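Praktikum Robotergreifen, Begleitskript
Einheit 5: Fünffingerhand gegen Parallelgreifer, Vergleich in der Simulation
Betreuung: Sawsan Hijazi, Olaia Sepúlveda
Stand: 4. April 2026

Vorausgesetzt werden Einheit 3 (Kontaktmodelle) und die Bereitschaft, einem Becher beim Umfallen zuzusehen, ohne sofort am Reibwert zu drehen. Die Aufgabe heißt in der Ordnerstruktur »Cesero« und lautet: Becher greifen, anheben, in den gelben Ständer stellen. Ein Kleinkind löst das nebenbei. Wir haben dafür eine Doppelstunde.

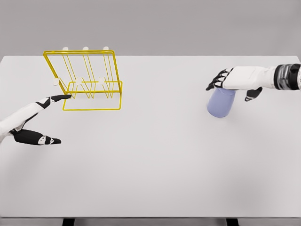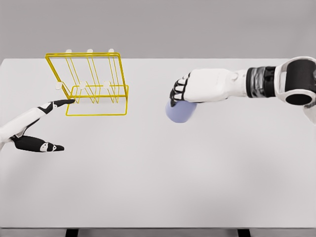 Rechte Hand am Becher, linke Hand am Ständer, beide Male.

Ailbhe Hayes hat am Rand der Februarfassung angemerkt, der Vergleich sei unfair, ein Parallelgreifer brauche für einen Becher genau eine Entscheidung, nämlich auf oder zu, und wer ihm eine Hand mit fünf Fingern gegenüberstelle, vergleiche ein Brecheisen mit einem Klavier. Der Einwand bleibt stehen. Er ist berechtigt und trotzdem kein Grund, die Einheit zu streichen, denn genau diese Frage stellt Ihnen später jemand mit Budgetverantwortung.

5.1 Die Kandidaten

Variante A ist die Fünffingerhand, beidseitig, im Skript »Iroretti« genannt. Variante B ist der Parallelgreifer »Breathnach«, ebenfalls beidseitig montiert, damit niemand behaupten kann, er habe nur eine Hand frei gehabt. Tisch, Ständer und Becher sind in beiden Varianten identisch. Der Regler ist es leider nicht: A läuft mit Gelenkwinkelvorgabe, B mit Kraftbegrenzung. Wer daraus im Protokoll eine Aussage über die Mechanik allein ableitet, bekommt es zurück.

5.2 Griff von oben

Bei A wird der Becher von oben umfasst. Das ist bequem anzufahren und hat einen Haken: Der Becherrand verschwindet unter der Hand. Eine Lageschätzung, die sich auf den Rand stützt, arbeitet ab diesem Moment mit Erinnerungen. Für die Auswertung steht Ihnen die wahre Lage aus dem Simulator zur Verfügung. Der Regler bekommt sie nicht. Im letzten Durchgang war diese Trennung in zwei Abgaben aufgehoben, und die Ergebnisse waren entsprechend herrlich.

Bei B greifen die Backen seitlich an die Wand des Bechers. Er ist glatt, rund und leicht zu verdrehen. Achten Sie auf die Drehung um die Hochachse beim Anheben, die in der Erfolgsquote nicht auftaucht und Ihnen bei jedem Becher mit Henkel wieder begegnen würde.

5.3 Die zweite Hand

Die linke Hand wird gern vergessen, auch von der Betreuung. Sie darf den Ständer an einer unteren Ecke abstützen. Zu untersuchen ist, ob das etwas bringt. Fahren Sie dazu jede Variante einmal mit und einmal ohne Abstützung, bei gleichen Startlagen. Eine Fingerspitze dicht am Draht ist noch keine Abstützung; maßgeblich ist die Kontaktkraft im Protokoll. Steht dort null, dann zeigt die Hand auf den Ständer, mehr nicht.

Zum dünnen Draht: Das Kollisionsmodell nähert die Stäbe durch Kapseln an. Bei zu großer Schrittweite kann ein Finger auf der einen Seite hinein- und auf der anderen wieder herauskommen. Das sieht elegant aus und zählt als Fehlversuch.

5.4 Durchführung

Startlagen aus der Datei wamorska_start laden. Die Datei enthält 428 Lagen, Sie verwenden die ersten 123.
Zufallsstartwert auf 11 setzen. Bitte keinen eigenen suchen, der besser gefällt.
Simulation je Versuch nach 1.000 Schritten abbrechen.
Als Erfolg gilt: Becher aufrecht im Ständer, Hand gelöst, Ständer nicht vom Tisch gefegt. Der letzte Punkt wurde auf Wunsch von Araba Dramani ergänzt.
Fehlversuche einordnen: Annäherung, Griff, Transport, Ablage. Eine Kategorie »Sonstiges« ist nicht vorgesehen.

5.5 Abgabe

Abzugeben sind die Protokolldateien, eine Tabelle der Fehlversuche nach Kategorie und höchstens zwei Seiten Text. Im Text soll stehen, welche Variante Sie für diese Aufgabe wählen würden und was Sie dafür aufgeben. »Kommt darauf an« wird akzeptiert, sofern danach noch ein Nebensatz folgt.

Rückfragen zum Regler an Olaia Sepúlveda, Rückfragen zur Bewertung an Sawsan Hijazi. Die Lösungsskizze zu Einheit 4 liegt im selben Ordner, mit dem korrigierten Vorzeichen in Gleichung 4.7.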